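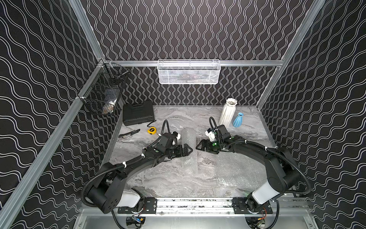 4.2 Wrapping the vases

I'll admit this was my favourite part of the study, and also the part where our neat little plan from Section 3 came apart fastest. Boxes of books behave themselves. Vases don't. They've got necks and rims and bellies, they roll when you lay them down, and everybody who has ever moved house has a firm opinion on how they ought to be wrapped (usually the opinion of whoever taught them, as far as I could make out).

We used the two vases in Figure 3 for every session. The tall white one, which we called Solheim from the first day, is ceramic, ribbed all the way round, with a rim that flares out and waves up and down. The small light-blue one, Nakby, is ribbed as well but has a narrow neck. The bubble wrap is clear. The tape measure and the utility knife were there for anyone who wanted them, and we said so at the start, once, in the same words each time.

Of the 443 wrapping attempts in the full set, most went to Solheim, and I want to spend a bit of time on why. The body of the vase is easy. You lay it on a flat sheet, you roll, you're done, and it looks lovely and professional until you get to the top. Then there's the rim. A flared rim holds the wrap away from the neck, so you end up with a loose collar of air right under the most breakable bit. People noticed this straight away! What they did about it varied a lot. One group folded the extra wrap down into the mouth of the vase and called it finished. Another group unrolled the whole thing, slid the vase further in from the edge of the sheet and started over. And a few people, who I think had done this for a living, tore off a separate strip, wound it around the neck until it was nearly as wide as the rim, and only then rolled the vase up in the big sheet.

That last method is slow. It's also the one Bořivoj Krajčí had argued for back when we were planning the study, on the strength of several summers spent packing kitchens for the removals firm Vasum, and he was good enough not to bring it up more than twice. In the shake test (Section 5) the neck strip did best on the tall vase and made no difference at all on the small one. Nakby's neck is narrow but there's no big flare sitting over it, so an ordinary roll with both ends tucked in seemed to be plenty.

Measuring was the real surprise for me. We had assumed that a tape measure sitting right there on the table would get picked up, and that the people who used it would cut sheets closer to the right size. It did get picked up. But what people measured was nearly always the height of the vase, and height isn't what you run out of. You run out of length in the rolling direction, where you need enough to go around several times, and hardly anyone put a tape around the belly of anything. So the measurers cut beautifully square sheets of the right width that were too short to do the job, and then patched them with a second piece. The people who just laid the vase down on the end of the wrap, rolled it along until it looked fat enough and cut there wasted less and finished sooner. I've wrapped things this way at home ever since.

Bubbles in or bubbles out? We asked everybody afterwards and got 7 different reasons, some of them flatly contradicting each other. Bubbles facing the ribs was the more common choice for both vases. A couple of participants worried that the bubbles would sit in the grooves and stop the sheet from sliding snug, so they turned it smooth side in. We couldn't measure any difference in how tight the finished bundle was, and I'd be wary of anybody claiming one from our data.

A word on cutting. The marbled tabletop is pale and so is the wrap, and a clear sheet on a gray-and-white surface is surprisingly easy to lose the edge of. Several people cut on a slant without seeing it, and a slanted edge gives you a cone when you roll it up. A cone is no use on Solheim, where the extra ends up at the base, but on Nakby it wasn't half bad, and one person did it on purpose the second time. If we run this again (we're hoping for November) I'd put a coloured line on the table and see whether the slanting goes away.

We also kept a note of where the finished bundle was set down, which wasn't in the original plan. People who stood the tall vase upright after wrapping tended to go back and add more around the base. People who laid it on its side added more in the middle, or added nothing. My guess is that you pad the part you can feel knocking against the table, and I'd like to test that properly with something heavier than a vase.

One limit on all of this is size. Our coding sheet, which we borrowed from the earlier Ima project and trimmed down to 40 items, was written for plates and bowls, so it has four separate boxes for stacking and only one for anything with a neck. Bořivoj and I ended up writing in the margins a great deal. We've gone back over those notes together and folded the clear ones into the counts, and left out the ones where we couldn't agree on what we had meant. There are a little over 2,000 coded actions in what remains, and the section that follows looks at how they're ordered, beginning with the first touch of the wrap.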